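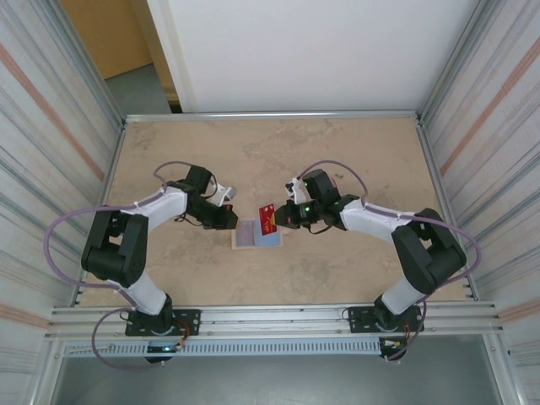 Rana Shared Workshop
Two-Arm Build Group
Minutes of the March Meeting

Held in the upstairs room, 6:30 p.m.

Present: Kausar Lodhi (chair), Shahzad Jafri (mechanical), Saqib Pirzada (wiring), Hina Ansari (software and minutes)
Apologies: Jawad Sandhu, who sent written comments on Items 3 and 6

1. Opening and previous minutes

The chair opened the meeting at 6:35 p.m. The minutes of the February meeting were read and accepted with one correction. Under Item 4 the words "right arm" should read "left arm" in both places where the loose shoulder screw is mentioned.

2. Matters arising

2.1 The spare servo ordered in February has arrived and is in the labeled drawer under the bench. Saqib Pirzada has set its ID but has not run it under load.

2.2 The key to the upstairs cabinet was returned. Members are asked to sign for it in the book.

2.3 The question of whether the group may leave the enclosure assembled between sessions was put to the workshop management. Permission has been given through the end of the summer, provided that power is off at the wall and the aisle beside the enclosure is kept clear. Kausar Lodhi holds the letter.

3. Mechanical report

3.1 Shahzad Jafri reported that both arms are now on their black base plates and bolted to the aluminum rail along the near edge of the table. The move from clamps to bolts was agreed in January. He has marked the bolt heads with paint pen so that any turning will show, and asked that the marks not be wiped off during cleaning.

3.2 The spacing between the bases was discussed at some length. Shahzad Jafri had set it at 600 mm, center to center. Jawad Sandhu, in his written comments, asked for a wider setting to give the elbows more room when both grippers are working at the middle of the table. Hina Ansari noted that the saved poses would all have to be taught again if the bases were moved. It was agreed to leave the spacing alone until the card task has been tried in full, and to look at the matter again after that.

3.3 The gripper fingers on the right arm were changed last month for a new print with a slightly longer tip. Shahzad Jafri is satisfied with the fit but less so with the surface, and proposes to try a thin rubber facing. The left arm keeps the old print for now. Members agreed that a comparison between the two would be useful, although it was pointed out that the arms do not do the same work and the result should be read with care.

3.4 The mottled tabletop was raised by Saqib Pirzada, who finds small parts hard to see when they are dropped on it. A plain sheet was suggested. No decision was made.

Action: Shahzad Jafri to cut and fit rubber facings to the right gripper only.
Action: Shahzad Jafri to add the base spacing to the build notes, with a sketch.

4. Wiring report

4.1 Saqib Pirzada reported that the purple cable has been run on each arm from the base up to the wrist. The slack is deliberate. At the first trial the cable on the left arm was tied too close to the elbow and pulled tight when the arm folded. The present loops are wide, and members were asked not to tidy them.

4.2 The chair asked whether the loops could catch on the side walls of the enclosure. Saqib Pirzada replied that he had moved each arm by hand through its range, with power off, and had found no contact. He had not checked with both arms moving under power and accepted that this should be done before any unattended run. The chair asked that it be recorded that no unattended run has been approved.

4.3 The wiring below the right base is not finished. Connectors there are to be given proper strain relief and moved into the slotted cable channel. Saqib Pirzada estimated one evening for the work, and a further half hour for labels. Hina Ansari asked that the labels follow the joint names used in the software — shoulder, elbow, wrist, gripper — and this was agreed.

4.4 Power supply. The Vastow supply now in use is adequate for both arms at slow speed. At higher speeds the right arm has twice dropped off the bus. Saqib Pirzada suspects the connector and not the supply, and would like to finish the work in 4.3 before any money is spent.

Action: Saqib Pirzada to complete strain relief and labeling at the right base.
Action: Saqib Pirzada and Shahzad Jafri together to check cable clearance with both arms powered, one person at the switch throughout.

5. Software report

5.1 Hina Ansari reported that both arms are running from the one program, which the group has been calling Nurkel. The separate scripts used during the winter have been moved to an archive folder and should not be run, as their joint limits predate the new mounting.

5.2 The trial task remains the handling of printed cards at a small wooden tray set between the arms. Cards were chosen in January as flat, light and cheap to replace. The record now holds 169 attempts, entered by hand in the log. Of these, 17 were stopped by the operator. Hina Ansari drew attention to the fact that the log does not always say why an attempt was stopped, and asked that the last column be filled in at the time and not from memory.

5.3 There was discussion of what should be called a success. Shahzad Jafri would accept any card that ends up on the tray. Hina Ansari would prefer that the card lie flat and within the half of the tray intended for it. The chair observed that the two positions give quite different results from the same log and that the group could not report either until it had chosen. The stricter reading was adopted, with the looser one to be kept as a second column. Shahzad Jafri asked that his reservations be noted.

5.4 The tray is presently placed by eye. Hina Ansari requested a fixed stop or a pair of pins so that it returns to the same spot each session. Shahzad Jafri offered two small printed brackets, to be held with removable tape in the first instance. The workshop management has asked that the tabletop not be drilled.

5.5 Speed limits. The limit in Nurkel stays where it is. Any member wishing to raise it for a test is to say so in the log beforehand and return it afterward.

Action: Hina Ansari to revise the log sheet as in 5.2 and 5.3.
Action: Shahzad Jafri to print brackets for the tray.

6. Spending

6.1 The quotation from Tuvivau for two replacement gripper servos was tabled. Jawad Sandhu wrote in favor of buying both now. Saqib Pirzada preferred to wait, given the spare mentioned in 2.1. After discussion it was agreed to buy one.

6.2 Members' contributions for the quarter are due. Kausar Lodhi will send a reminder by email with the usual payment details.

6.3 A small sum for cable ties, label tape and rubber sheet was approved without discussion.

Action: Kausar Lodhi to place the order with Tuvivau.

7. Safety

7.1 The chair reminded members that hands are to stay outside the enclosure whenever the arms are powered, including when a dropped card is being retrieved. Power is to be cut first. One member had been seen reaching in last month; the member acknowledged this and the matter was closed.

7.2 The stop switch is to be tested at the start of each session and the test initialed in the log.

7.3 Guests may watch but are not to operate the arms until they have been through the short briefing. Jawad Sandhu has a draft of the briefing, which members have not yet seen.

Action: Jawad Sandhu to circulate the draft briefing before the next meeting.

8. Open evening

The workshop has asked whether the group will show its work at the spring open evening. Members were in favor in principle. Saqib Pirzada wished the wiring in 4.3 to be finished first, and Hina Ansari asked that any demonstration be kept to poses already tested. The chair will reply that the group expects to take part and will confirm after the next meeting.

9. Any other business

9.1 Shahzad Jafri has mislaid the 5 mm hex key belonging to the bench set. Members are asked to check their own cases.

9.2 Hina Ansari will be away for the first part of next month. Log sheets for that period may be left in her tray downstairs.

The meeting closed at 8:10 p.m. The date of the next meeting will be sent out by the chair with the contributions reminder.

Minutes taken by Hina Ansari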